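Trutwood Bow-Front Vanity Top, Model 1210

Stone tops with curved front edge and matching backsplash. Made to order at the Lastaddale shop. Single basin. Cabinet, faucet and mirror sold separately.

Item number: 3057
Lead time: 5 weeks from signed template
Price: from $820, top and backsplash only 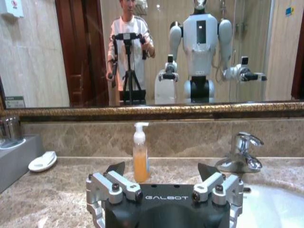

Justinas Kivi
Product Manager, Stone Tops

The 1210 is our standard bow-front top for bathrooms with one sink. The front edge curves outward at the basin and runs back to normal depth at both ends. This gives room for a full-size bowl without making the whole cabinet deeper, so it suits bathrooms where the door or the toilet sits close to the end of the vanity.

Every top is cut from a template made at your house. We do not cut from drawings. Walls in older bathrooms are rarely square, and a backsplash shows a gap very quickly. Our templater will visit once the cabinet is installed, leveled and screwed to the wall. If the cabinet moves after that visit, call us before the stone is cut.

Stone choices

The 1210 comes in marble, granite or quartzite. Marble is the most popular and also needs the most care. Beige and brown marbles hide soap marks and water spots better than white ones. Veining changes from slab to slab, and small samples are a poor guide to a whole top. You are welcome to come in and mark out your piece on the slab. Bring the cabinet measurements with you. 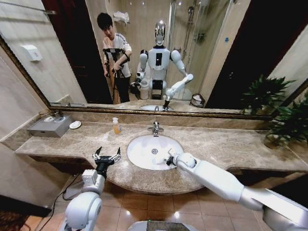 Bow-front top in beige and brown marble with oval basin and single-lever faucet.

Basin and faucet

The basin cutout is included in the price. We cut for undermount bowls only on this model. The bowl must be at our shop before cutting starts, and we keep it until the top is delivered. Oval bowls follow the curve of the front edge well. Rectangular bowls can be fitted but leave less stone at the front corners, and we may ask you to pick a smaller one.

Faucet holes are drilled to order, one or three. Tell the templater which faucet you have bought and have the box ready for him to look at. An extra hole can be drilled later on site, but it is charged as a separate visit.

Daily care
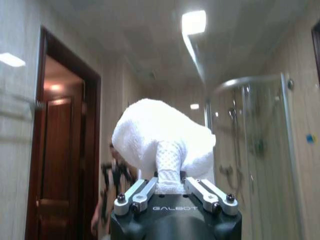 Wipe the top with warm water and a drop of dish soap, then dry it. Any soft cloth will do. Do not use vinegar, lemon, bleach or scouring powder on marble. These dull the polish and the damage cannot be cleaned off. Toothpaste and mouthwash should be wiped up the same day. Keep perfume and nail polish remover on a tray.

We seal all marble tops before delivery. Reseal once a year. To test the seal, leave a few drops of water on the stone for ten minutes. If the stone underneath has gone darker, it is time. Utley stone sealer is stocked at the counter and one bottle covers the 1210 several times over.

Mirrors above the backsplash

The standard backsplash is four inches high. A wide mirror can sit just above it, but leave a small gap so the frame does not stand in water. Metal-look frames should be wiped dry along the bottom edge. Spray glass cleaner onto the cloth and keep it off the stone.

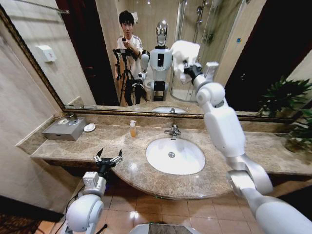 Oval undermount basin below a large framed mirror.

Delivery and fitting

Fitting takes roughly three hours. The old top must be off and the water shut off before our crew arrives. We set the top, bond the bowl and seal the joint at the wall. We do not connect plumbing. Wait 24 hours before your plumber fits the faucet and drain.

Check that the path from the street to the bathroom is clear. The top travels on edge and cannot be tilted flat on a stair landing. If your stairs have a tight turn, tell us when you order.

Related items

Tam straight-front vanity top
Trutwood vanity cabinet, single basin
Utley stone sealer

Questions about templates and delivery dates go to Dennis Mwakyusa at the Lastaddale shop. Please have your order number ready. The shop is closed for two weeks in March for saw maintenance, and no templates are made during that time.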